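Lista de verificação – zonas exteriores da moradia, lote 76
Empreendimento Prindgate
Data da visita: 19 Jan 2022
Inspeção: Femke Hermans
Cópia para: Els Mulder (Lorisen)

1. Portão e acesso da rua
Fecho: conforme.
Dobradiças: a inferior range. Lubrificar.
Iluminação do acesso: uma luminária sem funcionar. Substituir antes da entrega.

2. Escadas e corrimãos
Corrimão da entrada de serviço: não conforme. Tem folga no segundo apoio, reapertar e voltar a verificar.
Focinho dos degraus: conforme, com fita antiderrapante recente.

3. Instalação elétrica exterior
Tomadas com tampa: conforme.
Diferencial: disparou no teste – registo 536.
Caixa junto à garagem: falta um parafuso na tampa. A Meijer ficou de passar esta semana.

4. Drenagem
Caleiras: folhas acumuladas no troço norte. Limpar.
Sumidouro do pátio: grelha solta, risco de entalar o pé. Prioridade alta.

5. Arrumos
Produtos de jardim: guardar em armário fechado, a 40 cm do chão no mínimo. A prateleira atual não serve.
Extintor: dentro da validade, próxima revisão em março.

6. Caminhos e vedação
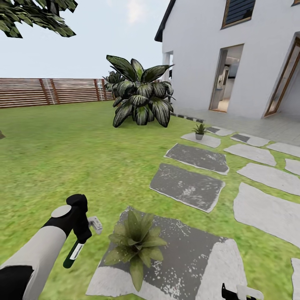 Os percursos a pé avaliam-se pelo nivelamento, pela aderência e pelo espaço entre apoios. Desnível máximo aceite entre a pedra e o terreno: 3 cm. Num caminho como este, de pedras planas assentes na relva até ao pátio pavimentado, as bordas têm de ficar à vista e a relva aparada à volta. Quando há tons diferentes, cinzento-escuro e cinzento-claro, convém testar a aderência nos dois.
Vedação: ripas firmes, sem pregos salientes. Conforme.

Pendentes: pontos 1, 2, 3, 4 e 5. Nova visita a marcar com a Hisska depois de reparada a grelha.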